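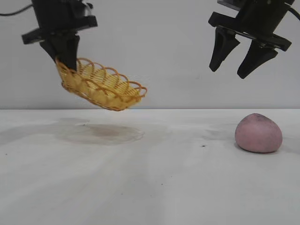

In praise of the bread basket

My favourite thing in any café is the bit before the food, when someone puts down bread you didn't ask for. I love it out of all proportion. It comes while you're still reading the menu, still a bit cold from the street, and suddenly you're a guest. Somebody wants you fed, and quickly!

So it saddens me how many places have started charging for it. I had lunch in Narklow in September and found "artisan bread selection, £6" sitting at the top of the menu as if it were a starter. It was lovely bread (seeded, chewy, very good butter), but my friends and I did that awful little dance where everyone wants it and no one likes to say so. We ended up sharing one portion between four and being terribly polite about the last slice.

I do understand the sums. Flour costs more, ovens cost more, and a lot of free bread goes in the bin. I'd still rather pay a bit extra for my soup and have the bread simply turn up. Put it in the price of the main course, by all means, and bring fewer slices. Ask me if I'd like some, even. Just let it be part of lunch, like the tap water and the salt.

The Skoltier, down by the river in Niven, still does it properly. They have 60 seats and they bring bread to every table, usually the ends of yesterday's loaves warmed through, with a saucer of oil. Nothing fancy. The last time I went it was raining hard and the room was packed, and you could hear people cheering up as the bread went round. Strangers were passing the oil across. A man at the next table told us which pudding to have, and he was right about it too.

I'd love to see that spread to ordinary homes as well. When people come round, put bread out before anything is ready. It can be a sliced white from the corner shop, toasted and cut into fingers, and they'll be delighted. It gives their hands something to do, it makes a late supper feel early, and the cook gets another twenty minutes to sort out the gravy. I've been doing it all summer and I have yet to take a full plate back to the kitchen.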